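Gripper kit notes: looking after a hand-held pair on the kitchen bench

Pistora sent me a pair of their hand-held grippers in May and I've had them on the go ever since, mostly for kitchen and laundry jobs. A few of you wrote in wanting to know if the kit's worth the money and how to keep it running nicely, so I've put my tips together in one spot. I paid the postage, they covered the rest, and they haven't seen this page before you have.

First up, what you get. Two grippers, a charging lead, a little hex key, a spare set of pads and a booklet that is mostly diagrams. The price when I looked was $79 a month to rent the pair, with the recording service thrown in (you do your chores, it saves the movements, and their people turn them into something a robot arm can learn from). Jeferson Caldeira on their help line walked me through the setup and was very patient with me, considering I'd put one of the pads in backwards.

Clear the bench before you start. I mean really clear it! I used to leave the fruit bowl and the mail down one end and then spend half the session steering my elbows around them. Now everything goes on top of the fridge and I wipe down with a barely damp cloth, then a dry tea towel. A film of cooking oil on the benchtop will end up on the pads, and once the pads are greasy you can forget about picking up a glass.

Start with the jaws wide open. Sounds silly, but most of my early fumbles were from coming in half closed and knocking the thing over before I'd got hold of it. Open right up, come down either side, then squeeze slowly. If you're using one in each hand, get the first one settled on its item before you even think about the second. I tried to be clever and do both together and chased an egg cup all over the place.
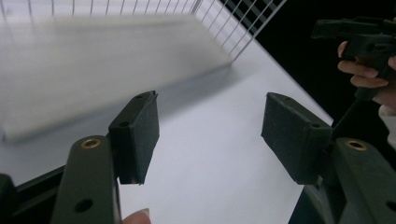
For cleaning the pads, warm water with one drop of dish soap on a soft toothbrush, and go along the inner faces where the gunk collects. Don't dunk the whole gripper, obviously. I pat the pads dry with paper towel and leave the thing open on a rack for 11 minutes (that's one side of a record at my place, so it's easy to remember). Skip the methylated spirits. I tried it on my spare set and they went a bit chalky in colour, and I didn't like the feel of them after that.

Flour is a pest. It gets into the linkages and makes everything feel gritty, so I keep an old make-up brush in the drawer just for that. Josué Moura, who rents the same kit over in Laltgate, uses one of those rubber puffers for camera lenses and reckons it's quicker. Either will do. Just don't spray oil in there, the booklet's very firm on that and so was Jeferson.

Take breaks! The grippers aren't heavy when you pick them up, but holding your arms out over a bench for ages is another matter. I do 6 items, put them down, shake my hands out, have a sip of tea. A folded towel under your forearms helps if your bench is on the high side like mine. Roll your sleeves up past the elbow as well, or you'll be dragging a cuff through the butter.

Now, compared with the Skakon kit, which I had on trial last year. The Skakon had a nicer case and a longer charging lead, but the trigger was stiff and my thumb was sore by the end of a load of dishes. Pistora's has a softer pull and I can do a full dishwasher unload without grumbling. The Pistora app is the weak point. It logged me out twice in one afternoon, and the second time I lost a whole run of cutlery sorting. Tip: let it finish saving before you put the kettle on and wander off.

If you share the kit with someone in the house, mark the strap setting for each person with a bit of coloured tape. Mine's the green one.

Next I'm going to have a go at folding tea towels with them, which Josué swears is easier than it sounds. Updated June 22, 2025 with the note about methylated spirits.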